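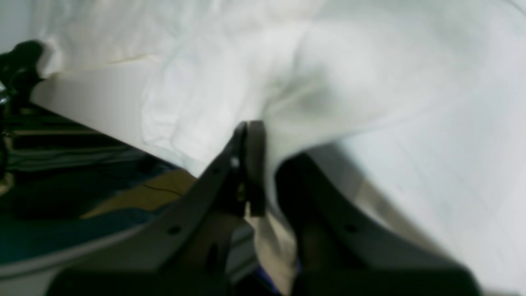
White cloth gathered at a fold.

Care of White Household Linens: Folding, Pressing and Storage

Residential Services, Stastovdale House
Revised Wed 31 May

These notes are issued to residents and household staff who handle the white sheets, tablecloths and large plain covers kept in the linen room. They replace the March edition. The section on storage has been rewritten, and the advice on starch has been withdrawn. Questions may be directed to Glykeria Athanasiadis at the linen room counter.

Before handling

Wash and dry the hands thoroughly. Hand cream should be allowed to sink in fully before any white cloth is touched, and rings with raised settings should be removed. Wipe the folding table with a clean damp cloth, then with a dry one. Newsprint, colored paper and unwashed dark garments are to be kept off the table while white linen is on it.

Check that each piece is fully dry. Hems and corners hold moisture longest. Press a doubled hem between the fingers for a few moments; if it feels cool, hang the piece again. Linen put away with damp hems will mark along the fold, and the mark is often noticed only when the piece is next issued.

Finding the corners of a large cloth

A large sheet taken from the dryer will usually come out as a heap, with the corners turned inside. Pulling at the middle tightens the twists. Lift the heap by any edge that can be found and let the rest hang. Run one hand along the hem until it reaches a corner, hold that corner, and continue along the short side to the next. With two corners in hand, shake the cloth once, firmly, and lay it down with the short side toward you.

Where no edge can be found, take a small pinch of the cloth near the top of the heap and raise it slowly. The weight of the material will draw the folds downward and an edge will generally come free. Set the cloth down again before changing your grip. Long fingernails should be kept clear of fine weaves.

Folding flat sheets

Two persons are preferred for the double and larger sizes. Each takes two corners and steps back until the sheet is taut. Bring the long edges together, right side out, and smooth the fold from the center toward the ends. Fold lengthwise a second time. The person at the foot then walks the ends forward, and the remaining folds are made on the table.

One person working alone should spread the sheet over a made bed or the long table. Fold it in half lengthwise, smooth it with the flat of the forearm, and fold lengthwise again. The strip may then be folded end over end to the width of the shelf. Residents who find that the last fold will not lie flat have usually trapped air in the second; open the strip, smooth it again and refold.

Fitted sheets

Place one hand inside each of two neighboring corners, with the sheet inside out. Bring the hands together and turn one corner over the other so that they nest. Repeat with the remaining corners until all are nested. Lay the sheet down with the elastic uppermost, fold the elastic sides inward to make a rectangle, and fold as for a flat sheet. A perfectly square result is not required.

Creases and pressing

Light wrinkles in a plain white cloth will often drop out if the cloth is hung over a wide rail overnight. A narrow line or wire leaves a ridge of its own and should be avoided. For deeper creases, mist the cloth lightly with clean water, roll it up, leave it for 90 minutes and press it while it is still slightly damp.

Press along the length of the threads. Moving the iron on the diagonal pulls the weave out of true, and the hem will not meet when the cloth is folded. Embroidered pieces are pressed face down on a folded towel. The iron must be tested on a rag before each session, and its plate wiped if any residue appears.

Brownish lines along a fold

A thin brownish line on white cloth that has been in storage may be caused by dust, by contact with bare wood, or by detergent left in the fabric. Do not press over it. Heat tends to fix such marks. Soak the piece in cool water, rinse it 3 times, and wash it in the usual way with a smaller measure of detergent. If the line remains after drying, place the piece in the Batham bin with a note pinned to the hem showing where the mark lies. Chlorine bleach is not to be used on any linen belonging to the house.

Storage

Shelves of bare wood are to be lined with undyed cotton or acid-free tissue before white linen is placed on them. Sheets are stacked with the folded edge facing out, so that one may be drawn without disturbing the others. Newly laundered pieces go to the bottom of the stack. Cloths that are seldom used should be taken out every 3 months and refolded along different lines.

Large tablecloths keep best when rolled. Styliani Christodoulou keeps a supply of cardboard tubes, already wrapped in cotton, in Room 508. Roll the cloth loosely, right side out, and tie it with plain tape at 2 points. String and rubber bands leave marks and should not be used.

Scented sachets may be placed on the shelf but must not touch the cloth. Plastic bags are acceptable for carrying linen between floors and unsuitable for keeping it.

Repairs and withdrawal

Small tears should be reported before washing, as the machine will lengthen them. Emiliano Prieto receives mending on weekday mornings. Sheets worn thin at the center may be cut and resewn with the outer edges brought to the middle, provided that the remaining cloth is sound. Pieces beyond repair are cut for dusters. Remove the hems first; they make serviceable ties for rolled tablecloths.

Copies of these notes are available from the linen room counter and from Marina Mitsotakis-Vlachou in the residents' office.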